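Skalten Striped Sheet Set

Posted 7/24/21 by Precious

I've been putting off writing this one up because I wanted to live with the sheets for a good while first, and I'm glad I did. We brought the Skalten in last December, I took a set home the same week (staff perk!), and it's been on and off my bed ever since. So what you're getting here is my own opinion, coffee in hand, with a basket of folding still to do.

First thing, the colour. It's a proper stripe - blues, navy, a soft sea green, all on a pale ground - and the bands aren't all the same width, so it doesn't look like a deck chair. I was worried it would be too busy for our little room but it settles down once the doona's on. Nandi in the shop reckons it's the best thing we've had since the Breltus waffle blankets, and she's hard to please.

The other thing I love is that it's become my folding table. I do all the trousers on the bed, always have, and dark clothes are so much easier to sort against a stripe. With our old charcoal sheets I'd lose a black pair completely and find it again at bedtime. You can also line a hem up with one of the bands and get your fold nice and square, which pleases me more than it should.

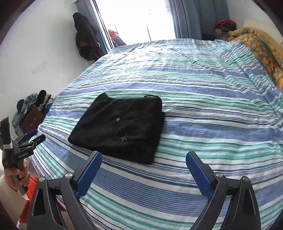
Zips and press studs haven't bothered it so far. I do flip anything with a metal pull so it sits inside the fold, but that's an old habit from my linen days and you can suit yourself.

Now, creasing. It's cotton percale, so it will crease, and if you want a bed that looks ironed you'll have to iron it. I give mine a good shake, hang it straight on the line and pull the corners tight while it's still a bit warm from the sun. Good enough for me! If you can't stand a wrinkle, have a look at the Naidoo sateen instead, which is heavier and hangs flatter, though I find it too warm over summer.

The fitted sheet has elastic all the way around and there's plenty of depth to tuck under. Slavica has hers on one of those tall Posturwood beds with the thick mattress and it stays put, even with the dog. The flat sheet is generous too, so there's a decent drop over the sides.

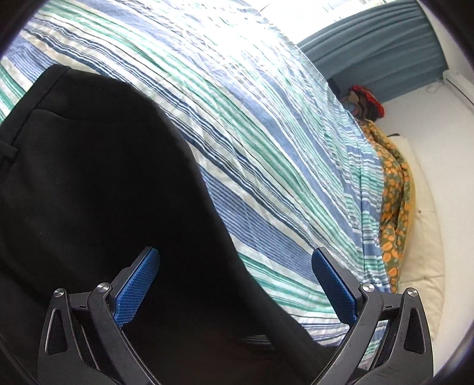

Will dark clothes leave colour on the pale stripes?
Dry, washed clothes haven't marked mine at all. I'd keep brand new black trousers off it until they've been through the wash once or twice, and never leave anything damp sitting on it. Lint is a bigger nuisance, and a quick shake out the back door sorts that.

Wash cool with like colours, line dry, warm iron if you must. Comes in double, queen and king, with two pillowcases in every set. The product code is 3129 if you're ringing up, and ask for me or Nandi.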